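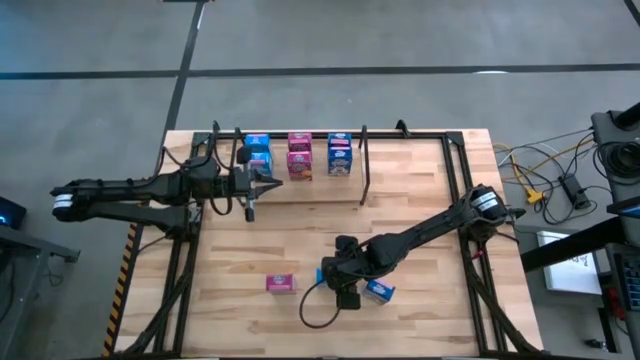 図1 双腕アームと作業天板。奥の列と手前にシリアルの箱

自動化機器評価法 第6回 配布資料
カタログの数字をどう読むか:双腕ピッキングキット「Skareo」の場合
担当:Hemant Tomar
2019年2月23日改訂

6.1 今回の題材

前回の宿題で仕様書の読み方を扱ったので、今回は販売中の製品をひとつ取り上げて、売り文句を順番に疑っていきます。題材はGrullier社の双腕キットSkareoです。アーム2本、平行グリッパ、組み立て式のフレーム、それに動作を教示するためのソフトウェアNishadが一式になっています。設置と初期調整は代理店のKoveoが別料金で請け負います。

先に立場を書いておくと、私はこの製品を悪い製品だとは思っていません。ただ、パンフレットに書いてあることの半分くらいは、そのままでは検証のしようがない。検証のしようがない文章に予算をつけてはいけない、というのがこの講義でずっと言っていることです。

価格は基本構成で約400万円。保守契約は含みません。教示用の計算機も含みません。見積もりを取るまでどちらも分からなかったので、受講者のうち実際に購入を検討している人は、最初の問い合わせで両方聞いてください。

6.2 「棚の品出しができます」という文

パンフレットの1ページ目に「店舗の棚の品出しができます」とあります。主語も条件もない文です。評価者としては、次のように分解して読みます。

・何を持てるのか(形、重さ、表面)
・どこから取ってどこへ置くのか
・置けたとみなす基準は何か
・失敗したとき誰が直すのか

Skareoの資料で答えがあるのは最初の項目だけで、それも「一般的な箱物」という書き方です。シリアルの箱はたしかに一般的な箱物でしょう。けれども、角がまっすぐで、面が平らで、中身が軽く、印刷がにぎやかで画像処理の手がかりが多い。ロボットにとってこれほど都合のよい商品は棚の中でも少数派です。袋菓子、シュリンク包装の缶、首の細い瓶は資料のどこにも出てきません。

図1の手前側には、横に倒れた箱があります。立っている箱と倒れている箱では、つかむ側の問題がまるで違います。立った箱は左右から挟めばよい。倒れた箱は、上から指を入れて挟み、持ち上げてから向きを変える必要があります。薄い方向に挟むのか、幅の方向に挟むのかで、必要な指の開きも変わる。「箱を立てて並べる」という作業には少なくとも、つかむ、回す、離す、という三つの失敗箇所があり、成功率をひとつの数字で出されても、どこで落ちているのか読めません。

グリッパの最大開き幅は仕様書で50 mmとなっています。この数字は覚えておいてください。大きい箱の正面幅には足りないことが多く、そうなると奥行き方向で挟むしかありません。隣の箱との間に指の入る隙間がいる、ということです。店の棚にそんな隙間はまずない。並べる密度を下げれば解決しますが、それは棚の売り場面積をロボットの都合で減らすという意味です。パンフレットの投資回収の計算には、その分が入っていません。

6.3 成功率の出どころ

Grullierの技術資料には「延べ1,342回の把持試験を実施」とあります。回数としては立派です。問題は中身で、資料を最後まで読んでも次のことが書いてありません。

試験した箱の種類。初期位置をどれだけ散らしたか。途中で人が箱を直した回をどう数えたか。調整の途中の回と、調整が終わったあとの回を混ぜているかどうか。

とくに三番目が厄介です。実験に立ち会ったことのある人なら分かると思いますが、倒れた箱を人がひょいと起こして続行する、ということは珍しくありません。悪意はない。記録係が「続行」とだけ書けば、それは成功の列に入ります。試験の記録様式に「人の介入」という欄がない場合、その成功率は読まなくてよい、と私は学生に言っています。
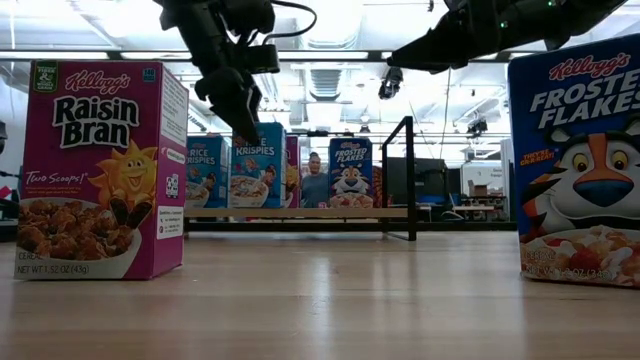 もうひとつ、背景と照明の話をしておきます。シリアルの箱は表面に光沢のあるものが多く、天板にもつやがあると、蛍光灯の反射が両方に出ます。カメラの位置が固定で、照明も毎回同じなら、反射も毎回同じ場所に出るので学習型のソフトウェアはそれごと覚えてしまいます。部屋を変えたら動かなくなった、という報告の何割かはこれだろうと私は疑っています。Nishadの説明書には「照明条件の変化に頑健」と一行あるだけで、どのくらいの変化を試したのかは書いていません。照度計の値がひとつでも載っていれば話ができるのですが。

同じ理由で、色の違いだけで箱を見分けているのか、文字や絵柄まで使っているのかも確かめておく必要があります。青い箱は一銘柄だけとは限りません。試験の組に青が二種類入っているかどうか、これは評価計画を立てる段階で決められることです。同じ銘柄で大きさの違う箱も入れてください。色も絵柄も似ていて寸法だけが違う、という組は意外に効きます。

6.4 設置条件という隠れた費用

Koveoの設置要領から、購入前に効いてくるところを抜き出します。

・フレームと天板を据えたあとは、位置を動かすたびに再校正が必要。所要時間の記載なし。
・アームの稼働中、人はフレームの内側に手を入れないこと。
・電源と信号線の取り回しは利用者側の責任とする。

最後の項目は軽く読み流されがちですが、図1の右側の床を見てください。黒と黄色のケーブルがまとまらずに広がっています。研究室ならこれで済みます。人が台車を押して通る売り場のバックヤードでこうはいかないので、配線ダクトを引くか、架台の下に収めるかの工事になります。この費用をKoveoの標準見積もりに探しましたが、ありませんでした。

二番目の項目は、もっと根本的です。品出しの現場では人と棚が同じ場所にあります。フレームの内側に手を入れてはいけない機械を棚の前に置くなら、その間、客も店員もその棚に触れません。閉店後に動かすのだと営業担当は答えました。では閉店後に箱が倒れたら誰が起こすのか、と聞いたところ、遠隔監視のオプションがあるとのことでした。オプションの価格はまだ届いていません。

6.5 ケーブルと寿命

図1では右アームの手首からケーブルが輪になって出ています。手首を回す機械ではある程度の余長が必要なので、それ自体は普通のことです。評価で見るべきは、その輪が作業中に何かに引っかからないか、繰り返しの曲げに何時間耐えるか、の二点です。

カタログにある連続運転試験は600時間です。一日に八時間動かせば三か月に届きません。しかも、これがアーム単体の試験なのか、グリッパと配線をつけた状態の試験なのか、注記がない。私は単体だと思って読むことにしています。悪いほうに読んでおいて外れたら、そのときは喜べばよいだけです。

交換用ケーブルの納期も聞いてください。5月に問い合わせた受講者の一人は「通常在庫」という返事をもらいましたが、在庫がどこの国にあるかは書かれていなかったそうです。

6.6 では何を試すか

ここまで文句ばかり書いたので、評価計画のたたき台を載せます。試用機を借りられる場合を想定しています。

(a) 箱の組を自分で用意する。販売元が持ってきた箱は使わない。大小を混ぜ、似た色を必ず入れ、角のつぶれた箱も入れる。
(b) 初期姿勢を決めておく。直立、横倒し、斜め、他の箱に寄りかかった状態。順番はくじで決める。
(c) 成功の定義を紙に書き、試験の前に販売元の署名をもらう。「棚に載った」と「正面を向いて立っている」は別の欄にする。
(d) 人が触れたら、その回は理由を問わず失敗とする。
(e) 途中で天板の照明を一部消す。販売元には事前に伝えるが、いつ消すかは伝えない。
(f) 片腕だけで同じ作業をやらせる。

(f)について補足します。双腕は見栄えがしますが、箱を一個ずつ棚に移すだけなら片腕で足りることが多い。両腕が同時に意味のある仕事をしている時間を測ってみて、それが短いようなら、二本目のアームに払う金額の根拠を販売元に説明してもらいましょう。左右の腕が互いを避けるために待っている時間も必ず測ること。デモ映像ではここがよく編集されています。

また、二本の腕の間で箱を渡す動作ができるかどうかは、資料に「対応」とだけあります。対応の意味が、出荷時に動くということか、利用者がNishadで教示すれば動くはずだということか、返答を文書でもらってください。口頭の「できますよ」は記録に残りません。

6.7 Nishadについて少しだけ

教示ソフトの評価は第8回で扱うので、ここでは一点だけ。説明会で「専門知識がなくても教示できる」と言われたら、その場で受講者の誰かに触らせてもらうことです。私が同席した説明会では、操作していたのは最初から最後まで開発元の技術者でした。慣れた人が短時間で教えられることと、店の従業員が教えられることの間には相当な距離があります。教示を何回やり直したかも、横で数えておいてください。

教示データの持ち主が誰になるのかも契約書で確認が必要です。手元の版の契約書では、利用者が作ったデータをGrullierが製品改良に使えることになっています。それが嫌なら条項の削除を申し入れること。応じるかどうかは先方次第です。

6.8 課題

各自、Skareoの技術資料(配布フォルダ内)から、数字を含む文を五つ選び、それぞれについて「この数字が正しいとして、購入の判断がどう変わるか」を書いてください。何も変わらない数字を見つけた場合は、その理由も書くこと。分量はA4で2枚以内、書式は自由です。

余力のある人は、6.6の(c)にあたる成功の定義を、自分の職場の作業に合わせて一つ作ってみてください。次回の冒頭で何人かのものを匿名で回覧し、穴を探します。自分の定義に穴を見つけた場合は、直す前の版も一緒に提出してください。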